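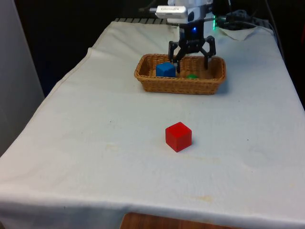
图3 桌面收纳任务的一个时刻，固定机位拍摄。红色方块单独放在白布上，藤编样式的浅篮里是蓝色积木和一个只露出圆顶的绿色物件，张开的夹爪悬在篮子上方。

3 示教数据的采集

先交代一下这一节为什么写得这么长。我们投过一个更短的版本，采集部分只有半页，结果收到的问题几乎全落在这半页上：初始位置怎么摆的，失败的算不算，操作者之间差别大不大，松爪那一步由谁来判定。我自己读别人的论文时也老是卡在这些地方，所以这回干脆摊开讲，琐碎的地方请多包涵。只关心网络结构的读者可以直接跳到第4节，Hermans策略的输入输出在那里有完整定义，不看本节也读得懂。

3.1 任务是怎么定下来的

Grarlow数据集里的任务说起来很朴素：把散在桌面上的小件收进篮子里。一条指令对应一个物件，例如“把红色方块放进篮子”，机械臂完成一次抓取和一次放置，这一条示教就结束了。其他物件可以在桌上，也可以已经在篮子里，指令没点到的一律不许碰。像图3那样的布局，篮里有两件、外面还剩一件，对策略来说其实比空篮子难得多，后面3.5小节会专门说。

最早我想做的是叠放，一块压一块，视频好看，写进引言也体面。试采了一小批以后我就放弃了。叠放对末端高度太敏感，操作者稍微手抖一下整条就废，采到后来大家练的都是手稳，学习系统从中得到的东西却很少。收纳任务宽容得多，篮口有一定余地，落点偏一点也能成功，于是同一个目标可以有许多种合理的走法。我们正好想研究模型怎么处理这种多样性，任务就这么换了，叠放的那批数据没有收进最终版本。

篮子选的是浅的、开口比底部宽的那种。用过一个直壁的深盒子，指尖下去容易刮到盒壁，而且从固定机位看过去，东西一进盒子就彻底消失了，标注的人根本没法判断它到底在哪儿。浅篮好一些，高一点的物件能冒出篮沿。图3里的蓝色积木就露出了一大截，绿色的那件则只剩一个顶。这种程度的遮挡我们是有意保留的，家里的收纳筐也好，桌上的杂物篮也好，哪有把里面的东西全亮给你看的呢？

篮子的编织纹理一度引起过争论（主要是我自己跟自己争）。纹理密，明暗细碎，早期的分割模型很爱在上面冒出一些莫名其妙的小块。换成纯色塑料篮，分割指标马上就会漂亮起来。我最后没换。策略本身不依赖分割结果，分割只在质检时用，为了让质检脚本舒服去改任务，我觉得本末倒置。

3.2 工作台和背景

桌面上铺了一块白布。铺布有两个考虑，一是减少桌面反光，二是让物件滑得慢一点，夹爪闭合时偶尔会推到方块，在光面桌板上它能溜出去好远。布带来的麻烦也有。它会起皱，会被蹭出小斑点，边缘会慢慢走样，隔一阵子再拍，背景就和之前的对不上了。

我一开始很想把布弄得一尘不染，每次采集前都抹平，有污渍就换新的。坚持了没多久，我发现这么干纯属给自己挖坑：模型在干净的布上表现很好，布上多一块淡黄的印子，它就会朝那块印子犹豫一下，轨迹上能看出一个很小的弯。后来改了规矩，布只在影响物件平放时才重新铺，斑点和褶皱一律不管，也不在图像里修掉。数据里于是自然混进了各种状态的桌面，那个小弯在之后训练的版本里就看不到了。这一点我没有做严格的对照实验，只能当作观察报告给大家，请不要引用成结论。

背景方面我们管得更松。桌子后方在画面里大部分是黑的，远端会有线缆之类的东西入镜，也没有特意清理。训练时我们对图像做了随机裁切，裁切窗口会扫到这些区域，相当于让模型学着忽略它们。我比较过把背景全部涂黑的版本，离线误差略低，真机上却没有占到便宜，所以发布的图像都保留原样，没有涂抹。

光照没有刻意变化。这是一个实打实的短板，我在第6节的局限里也写了。所有示教都在同一个房间完成，灯的位置没动过，换到窗边的桌子上策略会怎么样，我们手里的数据回答不了。

3.3 遥操作流程

操作者通过Lullar控制机械臂。Lullar是我们自己写的遥操作程序，界面很简陋，功能就那么几样：显示当前指令，显示相机画面，把手柄的位移映射成末端位移，记录所有带时间戳的状态。夹爪开合由一个按键负责，按住闭合，松开张开。有位操作者建议改成按一下切换，我试着改过，结果搬运途中误触的次数明显变多，又改了回来。按住这件事虽然累手，但人对“我正抓着东西”有持续的感觉，我觉得挺值的。

每一条示教的流程如下。程序随机抽一条指令，并在屏幕上给出物件的大致摆放区域，操作者用手摆好，退开，确认，机械臂回到起始姿态，开始记录。操作者完成任务后松爪、抬起，再按结束键。单条时限是40秒，超时自动停止并标为未完成。时限是看着试采数据定的，熟练的人用不到一半，新手手忙脚乱的时候会贴着上限跑。我没有把时限放得更宽，因为拖得特别长的轨迹里往往有大段的悬停，人在犹豫，手臂在原地微微晃，模型学到这一段会变得很爱发呆。

说到悬停，这里多讲几句。放置之前，夹爪通常会在篮子上方停一小会儿；松开之后，很多人又会让张开的夹爪在原处留一下才抬走。单看一张静止图像，这两个阶段和“伸下去准备抓篮里的东西”可以非常像。图3就是个好例子：手指大张，中间是空的，指尖朝着篮内，绿色物件在两指空隙的下方。只凭这一张，我没办法告诉你接下来该合上还是该抬走。我把类似的图单独拿给Zukora实验室的同事看过，让他们猜阶段，大家的答案五花八门，猜完还要互相争一番。

所以Hermans策略的输入里一定要有历史。单帧版本在这种地方会来回摇摆，出现过刚把东西放下又伸手去抓的情况，看着又好气又好笑。加上一小段过去的末端位姿和夹爪开度以后，这种反悔少了很多。消融结果见表4，我这里只想强调它在数据上的对应物：Lullar记录的夹爪信号有两路，一路是按键指令，一路是实际开度，两者之间有延迟，两路都随数据发布。如果你只用其中一路，请用实际开度，我们在指令那一路上吃过亏，模型会以为东西在按键抬起的那一刻就已经脱手了。

3.4 谁来操作，怎么培训

参与采集的操作者共9人，都是实验室内部的学生和工程师，事前有没有用过遥操作的都有。每人先做一轮不计入数据集的练习，练到自己觉得顺手为止。是的，标准就是“自己觉得顺手”，我知道这很不科学。原本设过一个考核，要求连续若干次成功才能上岗，可是考核过的人动作会变得非常相似，大家都学会了那条最保险的路线：先抬高，平移，再垂直落下。数据是整齐了，多样性也没了，跟我们换任务的初衷正好拧着。

取消考核之后，各人的风格一下子就出来了。有人喜欢走斜线直奔目标，有人总在物件上方先绕小半圈找角度，还有人抓方块时偏爱先把夹爪转到和侧面平行再下去。最后这个习惯很有价值。方块在桌上经常是斜着的，图3里的红色方块就是一条竖棱朝前，要是夹爪不转，手指会碰在棱上，一合就把它拧歪。我们没有在说明里写“请先转腕”，只是在培训时让大家互相看过录像，之后转腕的示教自然多了起来。

操作者编号随每条数据一起给出，编号和真实身份的对应关系没有保留。我们试过把编号作为条件输入给模型，效果有一点，但是部署时究竟该填谁的编号就成了尴尬的问题，最终版本没有采用。对模仿学习中的风格建模感兴趣的朋友，可以从这个字段入手，我自己是很想看到有人把它做下去的！

关于疲劳，我只有定性的印象。一个人连续做久了，动作会变快也变糙，松爪的高度越来越高，东西是掉进篮子里的。掉进去也算成功，可我不太希望模型学会往下扔。于是加了一条软性规定，觉得累了随时换人，不设每班的最低产量。程序里还加了一个松爪高度的提示，超过阈值时屏幕边上会变色，不强制重做。

3.5 初始布局的采样

布局由两部分决定：目标物件在哪里，其余物件在哪里。目标位置在可达区域内均匀抽取，朝向不做规定，由操作者随手放下，这样得到的朝向分布不均匀，不过很像人平时放东西的样子。其余物件每件独立地抽一个状态，在桌上、在篮里或者不出现。

篮子里已经有东西的布局最初占比很低，原因说来惭愧：摆起来麻烦，操作者会下意识地点“跳过”，重新抽一个简单的。这个按钮本来是给摆不下的情况准备的。我在中途统计跳过记录时才注意到，被跳过的布局几乎都是篮内拥挤的那一类。随后我们把“跳过”改成必须选择理由，跳过的频率立刻降了下来，占比也慢慢补回去了。因此数据集前段和后段的布局分布有差别，按时间划分训练集和测试集的话会碰到这个偏移，请一定留心。官方划分是随机的，按布局种子分组，同一种子不会同时出现在两边。

篮内拥挤为什么难？第一，落点要挑，得放在空着的那一侧，新东西压在旧东西上面容易弹出来。第二，看不清，靠近前沿的物件被篮壁挡着，只露一点点，模型常常把它当成不存在。第三是评判上的麻烦，指令说的是放红色方块，结果红色方块进去了，蓝色积木被顶出来了，算不算成功？我们算失败。篮里原有的物件只要最后离开了篮子，这条就不合格，哪怕目标动作做得很漂亮。

物件本身都是小型的玩具类物品，颜色鲜明，红色方块是表面没有字样的那种。选纯色物件确实降低了感知难度，我承认。我们的问题集中在动作多样性和阶段歧义上，希望感知这一侧尽量别添乱。想研究细粒度识别的话，这个数据集大概帮不上忙。

3.6 筛选与标注

采集目标定的是2000条，最终通过筛选的是1712条，正文所有实验都只用通过筛选的部分。被筛掉的也一并发布，放在单独的目录里，附有筛除原因。筛除原因分得很粗：超时，目标未入篮，碰到了无关物件，记录故障。最后一类主要是时间戳不连续，来自早期Lullar的一个缓冲区错误，修好以后就没再出现过。

筛选分两遍。第一遍由脚本完成，检查时长、状态完整性以及终止时夹爪是否张开。第二遍由人看视频，判断目标物件是否在篮内、其他物件有没有被动过。看视频的人不会去评自己操作的那些条目。遇到终止画面里物件被篮壁挡住的情况，要求往回看，找到它越过篮沿的时刻再下判断，只凭最后一帧猜是不允许的。这条规矩是吃了教训才加的，早先有条目被判为成功，回放时才发现东西落在了篮子背后，正好被挡得严严实实。

阶段标注我们也做了一版，把每条轨迹切成接近、抓取、搬运、放置、撤离。边界怎么定争论最多，尤其是放置和撤离之间。现在的定义是：实际开度达到稳定的张开值，且末端开始向上运动，两个条件都满足才算进入撤离。按照这个定义，松爪之后停着不动的那段时间属于放置。你完全可以不同意，标注文件和原始信号是分开的，换一个定义重新切一遍很容易，脚本也在仓库里。

Hermans的训练并不使用阶段标注，它只用于第5节的误差分析。我提这一句是因为有读者看了早期版本以后以为我们偷偷给了监督信号，真没有。

3.7 版本与使用上的几点提醒

本文使用的数据版本冻结于2021年5月26日。四月份曾在组内流传过一个更早的拷贝，里面包含前面说的时间戳问题，如果你是从同事的硬盘里拿到的，请先核对目录下的版本文件，不一致就重新下载。

图像和机器人状态的采样频率不同，我们按图像时间戳做了最近邻对齐，没有插值。对开度信号插值会产生一些现实里不存在的半开状态，我试过，模型在真机上会把夹爪停在半路，不开也不合，抓什么都差一口气。位姿可以插，开度请不要插。

坐标系以机械臂底座为原点，相机外参在每个采集批次开始时重新标定，参数跟着批次走。图像里桌沿的位置在批次之间会有轻微变化，用固定裁切窗口的朋友需要注意。我们自己的数据加载代码按批次读取外参，早期有个分支写死了第一批的参数，跑出来的重投影总差一点点，我盯着看了很久才找到原因，现在那个分支已经删掉了。

还有操作者留下的备注，是一个自由文本字段，大部分为空，写了的也多是“滑了一下”“角度别扭”之类的短句。我们没有清洗，也没有在任何实验里用到，原样放在每条数据的元信息末尾。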